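February. Workshop book, bench arm, house rules, second go.

The first version of the rules ran to a page and a half and was taped to the inside of the cupboard door, where it was read by the cupboard. Rewriting them here so that they get argued over in pencil first. Initial your pencil, please. Last time there were three opinions about the speed limit in identical handwriting and at least one of them was mine from a worse mood.

Started 8:15 a.m. Coffee machine down, which may colour what follows.

What we have to work from: the supplier's manual for the arm, the risk assessment from Brakance (their template, our answers), and the sheet Ó Conaill left us after the site visit. The manual is thorough on bolts and vague on people. Brakance is the opposite. The Ó Conaill sheet is one side of paper and is the only one of the three with coffee rings on it, so I'm treating it as the most authoritative.

RULE 1. Speed in teach mode

Old wording: "Operate at a safe reduced speed." Everybody agreed with this and then did what they liked. New wording: 200 mm per second at the tool, maximum, any time a person can reach the arm. It's set in the controller and under a password, so it isn't a matter of character.

I know it feels like watching paint cure. I timed the full approach to the bin at that speed and lost 15 seconds over the old setting. We spend longer than that looking for the hex keys.

Pencil note in the margin of the old copy says "but what about on the retract". Yes, on the retract as well. The arm doesn't hit you more gently on its way home.

RULE 2. Who holds the pendant

One person holds the pendant, and that person is the only one who says "moving". The second person may say "stop" and may say it for any reason, including no reason. If you're the second person you aren't also answering email.

We had a discussion about whether "stop" needs to be followed by an explanation. It doesn't. You stop, everyone looks at everyone else for a moment, and then you carry on. I stopped a run last month over what proved to be the sound of my own chair, and would do it again.

RULE 3. Before reaching in

Hands don't go near the gripper while the drives are live. Drives off, wait for the light, then reach. Pausing the program is not drives off. Pausing the program is the arm thinking about it.

This applies to retrieving a cloth, straightening a cloth, and giving a cloth a little poke so it will sit nicely for the next attempt. The poke is the one that catches people out. It takes half a second, it feels like housekeeping, and it's the exact moment somebody else leans across and presses resume. If the cloth isn't sitting nicely then it's a cloth, and the test is supposed to cope with cloths.

RULE 4. Approach heights

Anything with walls gets an approach point above the walls and a straight vertical move down from there. No diagonal entries, however clever. The planner likes a diagonal because it's shorter and the planner has never had to sand anything.

Clearance to the rim on the way in is 20 mm at the lowest part of the tool. I mean the lowest part, measured with whatever attachment is on it, and not the nominal tool point from the config file, which was written for the bare gripper and has been quietly optimistic ever since. Change the attachment, change the number, write down that you changed it.

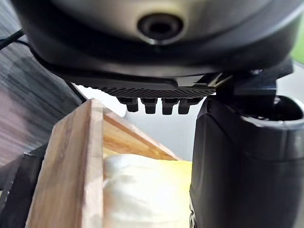
If you can't get the clearance, you move the container or you change the grasp. You don't shave the clearance and promise to watch it closely. Watching closely is a fine habit but it has never moved a piece of wood.

Related, and going in as 4a: containers get located against the stops on the bench before a run, by hand, with the drives off (see 3). They creep. A container that was square this morning won't necessarily be square after lunch, and the camera calibration doesn't know about lunch.

11:40. Went back over the force limit settings with the manual open. Found that the collision sensitivity had been turned down at some stage to get rid of nuisance trips, and never turned back up. No note in the book. I've gone back through the pages and there's a week where all we wrote down was battery part numbers and a drawing of a duck. The duck is good. I'd have preferred the sensitivity value.

So:

RULE 5. Limits get written down

Any change to a speed, force, zone or sensitivity goes in this book before the next run. Old value, new value, why, initials. "Why" can be one word. "Trips" would have done. Put it back at the end of the session unless you've written that you aren't going to.

Nuisance trips are information. I say this having personally sworn at every one of them. If the arm trips on the same move each time, the move is probably the problem, and turning the sensitivity down is the same as taking the battery out of the smoke alarm while you finish the toast.

Put the sensitivity back to the Brakance value and noted it on the controller label as well. Did a few slow approaches afterwards with nothing running in the zone. They want repeating with a colleague on the stop before I'd call anything settled, so the setting stays and the verdict doesn't.

RULE 6. Attachments and fasteners

Check the fasteners on the tool bracket at the start of every session. Finger check first, then the driver. If something has moved, mark it with the paint pen so we can see whether it moves again. If it moves twice it gets thread locker and an entry.

Don't stack tape on the gripping faces to get more friction. I know it works. It works until the tape lets go and the cloth leaves with it, and then the log says "grasp failed" for a fault that belongs in the stationery order. If the friction is wrong, raise it here and we'll do something about the surface.

Cables: enough slack for the full wrist rotation, no more. Turn the wrist through its range by jogging at the slow speed and watch the cable the whole way, both directions. Somebody (initials illegible, convenient) once checked one direction and called it symmetrical.

RULE 7. Recording a run

The log line gets filled in at the time, with these fields: program version, attachment, container, item, result, remarks. Skidwood's tracker has drop-downs for all of it except remarks, and the drop-down for result offers "success", "failure" and "other". I'd like us to use "other" more. Picked up the cloth and the label off the cloth is "other". Picked it up beautifully after the second person coughed and the pendant got bumped is "other".

No deleting runs. If the run was no good, say so in remarks and leave it in. We had a lovely success rate for a while in the spring and I've since worked out how we got it.

RULE 8. Leaving it

Arm to the park position, drives off, key out, key on the hook. The hook is by the door at eye level and is painted orange. I mention its colour as the key has been found in a mug, in a jacket, and in the key compartment of the first aid kit, which isn't a key compartment.

If you're leaving for longer than it takes to fill a kettle, you're leaving.

Things I took out of the old version:

– The paragraph on appropriate footwear. It's in the building rules, it's enforced at the door, and having it in two places meant two different definitions of "enclosed".

– "Use common sense." Removed with affection. Every entry in the incident log was written by somebody who was using theirs.

– The diagram of the zone. It showed the bench before we moved the bench. Needs redrawing to scale, and until then the tape on the floor is the zone. If you think the tape is wrong, fix it with the tape measure and not your foot.

Still unresolved, pencil welcome:

Whether the second person is needed for unattended repeat runs behind the guard. Brakance says the guard is sufficient if interlocked. Ó Conaill's sheet says, in capitals, TEST THE INTERLOCK, and doesn't say how often. I'd propose at the start of each session: open it on purpose with the arm at slow speed and see that everything stops. Write down that it did.

Whether visitors may stand inside the tape with the drives off. My instinct is no. The last group were very polite and one of them patted it.

Whether Illance's lighting change affects any of this. The new fittings are brighter and the status light on the controller is now harder to make out from the bench, and rule 3 relies on people seeing that light. I'd sooner put a hood over the indicator than ask people to squint at the thing that tells them it's safe. Cardboard for now. Proper one once we know what size.

3:30 p.m. Read the whole list aloud to the room. Two objections. One was to the rule about tape on the gripping faces, on the grounds that it was good tape. Overruled, tape returned to the drawer. The other was that eight rules is a lot to remember, which I'll grant, so the ones that stop you losing skin (1, 2, 3 and 8) are going on a card at the pendant holder in large type, and the rest stay in here for people who are planning a session and therefore sitting down.

The cupboard door keeps its copy for now. I've crossed out the bits that are wrong and written "see book".

To do: hood for the status light. Redraw the zone. Update the tool point in the config for the current attachment and check it against a ruler. Ask Brakance whether their template has a later revision, as ours refers to a fax number. Order hex keys, and something to tie them to.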